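Travel > Interviews > Island stays

Two nights on Flutholm with Ewan Shearer

September 12, 2022

Print this page | E-mail this page

I'd been pestering Ewan Shearer for an interview since March, when a friend came back from Flutholm raving about his walks. He finally said yes on one condition - I had to come over on the early ferry and do the long one with him.

So I did! It's 18 miles if you go right round the coast, and he talks the whole way.

"I came for two weeks to help my uncle Angus with the sheep," he told me, somewhere above the first bay. "I'd never even been on a boat. I was sick the whole way over and I thought, well, I'm not doing that again, so I'd better stay."

That uncle is Angus Gourlay, who still has the croft and lets out the rooms at Halliday House, where I slept (like a log, after all that walking).
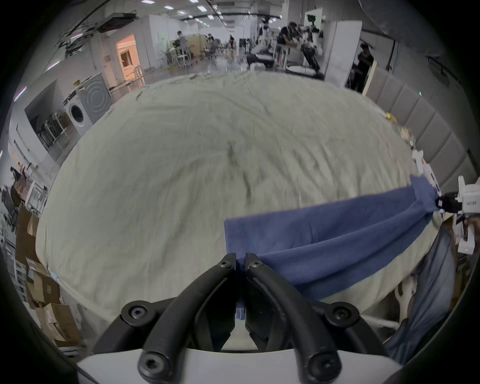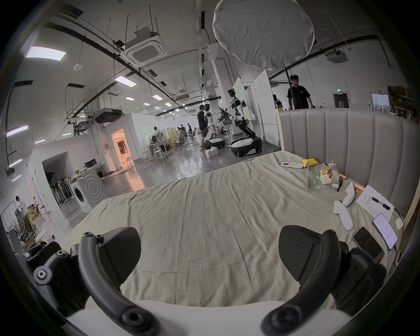 I asked Ewan what people get wrong when they visit. He didn't even have to think. "They come for the day. They get off, eat a scone, look at the lighthouse and run for the boat. You want to be here at ten at night in June, when it's still light and the birds are going daft."

There are 134 steps up to that lighthouse, by the way, and he took them faster than I did.

Does he worry about it getting too busy? "A bit. We had nearly 200 off one boat this summer and the shop ran out of bread. But the school needs children and the shop needs customers, so I can't really moan, can I?"

We had soup at the harbour afterwards and I missed half of what he said about the winter ferries - my pen had died and I was busy with the cheese toastie. He'd like to try the Alps one day, he said, "but only by train". The walks run until the end of the month, and you book by ringing the house after tea.

Contact us | Copyright 2022 | Back to top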